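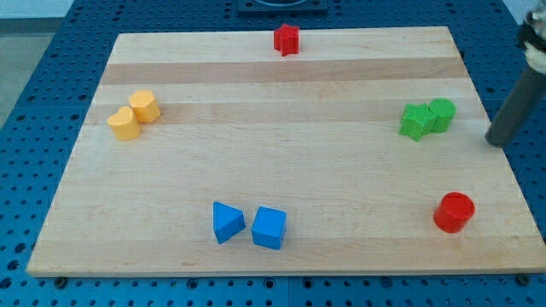
## Konus open house, Trorden, 19th February

My sister-in-law has been after me for years to come along to the Konus open house, and this winter I finally ran out of excuses. Konus makes cutting boards, rolling pins and a few bread boxes in an old dairy building on the river side of Trorden, and once a year they open the doors, put the coffee on and let people wander through. I went for an hour and stayed until they were sweeping up around me.

The drive is pretty if you take the river road, though the last stretch past the grain elevator is rough (go slow over the tracks, my coffee did not survive). Parking is in the field behind the lumber shed. Wear boots. I saw a woman in lovely suede shoes who was having a hard time of it.

### The lumber shed

We started out in the cold with Waldemar Szewczyk, who buys the wood and has done so for 14 years. He has a soft voice and you have to stand close, but it's worth it! He talked about maple mostly, how he looks for tight grain and how a board that comes in too fresh will cup on you by summer. He let us lift two planks the same size, one just delivered and one that had been stacked since October, and the difference in weight surprised me so much I asked to do it again.

He also passed a walnut offcut around for everybody to smell. I can't say it smelled like much, but the man next to me was very moved.

### Gluing and planing

Inside it was warm and loud. They hand out foam earplugs at the door, and you'll want them once the planer starts up. The part I had never understood is that a striped board isn't one piece of wood with pretty markings. It's a row of strips glued edge to edge, and somebody stands at a bench turning each one over and deciding who its neighbors should be. Pale next to honey, honey next to pale, flip it, try again. I could have watched that all afternoon. The clamps stay on overnight, so they had a finished batch ready to send through the planer, and it went in crusted with glue and came out smooth as a plate.

They let the children sand scraps at a low table by the window. My nephew sanded his into a wedge and was very proud of it.

### Lunch

The Sánchez family had the food, set up in the old milk room, and I would drive back for their pork and hominy soup alone. Get there early, as the line reached the stairs by noon. There was also a lemon cake from the Eltach bakery, a bit dry to my taste, though my sister-in-law had two slices and told me I was being fussy.

### The shop

Seconds are on the shelves to the left as you go in, and that's where you should head first. I bought a board for $40 with a small dark knot in one corner, and the same size without the knot was $76. I like the knot. The girl at the register told me to oil it once a week for the first month, then whenever it looks thirsty, and to stand it on its edge to dry after washing. She tucked a little tin of board wax in the bag, too.

Rolling pins had sold out before I got there, so if that's what you're after, don't linger over the soup like I did. Bring cash for the food. The shop takes cards.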